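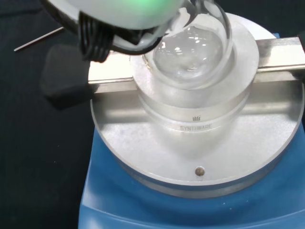
Aug 7, 2026
by slowreflux

ok thread on getting rid of our oil baths. people keep asking in replies and I keep typing the same half answer on my phone between columns so here it all is in one place

short version – metal block on the hotplate, round bottom sits down in it, no oil. that's it. you can stop reading and go do it

longer version for the people with questions. I run small synthesis stuff in a shared lab at Klinhom, mostly amides, some protecting group chemistry, nothing glamorous. lots of round bottoms. lots of overnight heating

we had silicone oil baths for years and I hated every single one. the brown ones especially. the one with the mystery sediment. wiping a flask with hexanes and paper towel, still greasy, then you weigh it and the mass is nonsense and you get a 130% yield. congratulations

also the smell when somebody cranks it up past where they should

so the blocks. aluminum collar, flask sits in the cup, the whole thing sits flat on the plate. ours says SYNTHWARE round the side. I have no loyalty, the ones from other places will do the same job as far as I can tell. buy whatever your stockroom has

size is the thing people get wrong. the cup has to match the flask. a flask that's too small rattles around in there and touches at one point and you're basically heating one spot of glass plus some air. too big and it perches on the rim like a bird. doesnt work

if you're between sizes get the bigger flask. not the bigger block

Q I got the most: what about a volume that's way too small for the flask. yeah it's annoying. a shallow puddle at the bottom of a big bulb will heat fine but the stir bar may slap around and you lose solvent up the walls. go down a flask size if you have the insert for it

where does the temperature probe go. THE BLOCK HAS A HOLE FOR IT (most do. check). use the hole. do not lean the probe on the side of the block and hope

I did lean it on the side of the block and hope, once, first week. probe slid off sometime before lunch, plate thought it was at room temp, kept pushing. lost a batch of the Dostus intermediate, the one that goes black if you look at it wrong. it went black

so now we check probe first, set temp second. there's a strip of tape on the hood sash that says PROBE? in my handwriting and it's been there long enough that the tape is yellow

next – the block temp is not the flask temp. it just isn't. there's a gap and the gap depends on your solvent, how full you are, draft in the hood, all of it. if the number matters stick a second thermometer in the actual liquid at least once and write down the diff

write it down ON THE PLATE or in the book. not on a glove. I've written it on a glove

warm up is slower at first then it overshoots if you're impatient. I set mine low, wait 20 minutes, then bump to where I want it. the impatient way is to set it high and turn it down when it gets close and every time I do that I get pulled into a conversation in the hallway

cooling down is the real downside, I'll give the oil people that one. metal holds heat. you cannot quench fast by just switching off. you lift the flask. so clamp it in a way that lets you lift it!!

clamping. clamp the neck. even though the flask looks really secure down in the cup. it looks SO secure. clamp it anyway, the condenser hose will pull it over the second you turn the water on

I run the bar across behind the plate and hang stuff off that, so height changes are one screw and not three. if you've got a lattice in your hood you're already set. if you've got the little single rod stands, sorry, weight the base down

stirring thru a block is fine btw. aluminum, not magnetic, the stirrer doesn't care. you do lose a bit from the extra distance so the bar may drop out of sync at the speeds you used with a thin dish. I sit at 465 rpm for nearly everything in the mid size flasks. why 465, no reason, that's where the knob landed one day and the vortex looked nice

egg shaped bars for round bottoms pls. the long skinny ones walk

foil. wrap some foil over the shoulder of the flask if you're going for a high boiler. I was skeptical. toluene went from sulking to actually refluxing with foil on. loose, not tight, you want to be able to peek

ok cost bc someone always asks. we did the whole bay in one order thru Istex, plates plus blocks plus inserts plus the handles, came to 2,786 dollars. which sounded like a lot and then I went back and looked at what we'd been spending on oil and solvent to clean up after oil and I stopped feeling bad

you do not need to do the whole bay. one plate, one block in your most used size. ours would be the 200 mL if they made more glassware in that size, ugh, don't get me started, whoever stocked our drawer bought a bunch of odd sizes

GET THE HANDLES. the little lifting handles. they look like an upsell. a hot block looks exactly like a cold block. I have a small shiny patch on my left thumb about this

scratches – the tops get scuffed in a week, it's aluminum, don't stress. what you do want to keep clean is the inside of the cup. grit in there scratches glass and a scratched flask under vacuum is a thing I dont want near my face. wipe it when it's cold with a bit of acetone on a wipe. done

if something boils over into the cup turn it off, lift flask, let it go totally cold, THEN clean. I know you know. I'm saying it to me

base baths do not go near aluminum!! KOH/isopropanol eats it. someone here dropped an insert in with the dirty glassware thinking they were being helpful and it fizzed. it's a paperweight now, kind of a nice one

things I still use oil for: weird shaped vessels, and one very old prep from the Kanel project where the procedure says oil and I'm too superstitious to change it mid campaign. we have to hand that over in October and I'm not touching a single variable before then

things I use sand for: nothing. sand gets everywhere. I found sand in a rotovap bath. HOW

someone in replies says heating mantle. sure, mantles are fine, if you like needing a separate stirrer that fits under and a separate controller and a fabric liner with other people's spills baked in. I'm sure yours is lovely

someone else asking about vials – yes there are inserts with small round wells, same deal, snug fit, probe in the hole. middle wells and edge wells aren't exactly the same temp so don't do a careful rate comparison across them and then email me

overnight runs: over temp cutoff set, water hose wired on or use an air condenser, label with what's in it + phone number + when you'll be back. our building people will switch off anything with no label and they're right to

also take the paper towels off the top of the plate before you leave. you'd think

oh and let the plate sit level. mine had a slight lean for months from a cable trapped under one foot. couldn't figure out why the stir bar kept drifting to one side. cable. months

think that's everything. will add if I rember more. have a dean stark on and it's been quiet in a way I don't like so going to go look at it

edit from the hood – water was off. it's on now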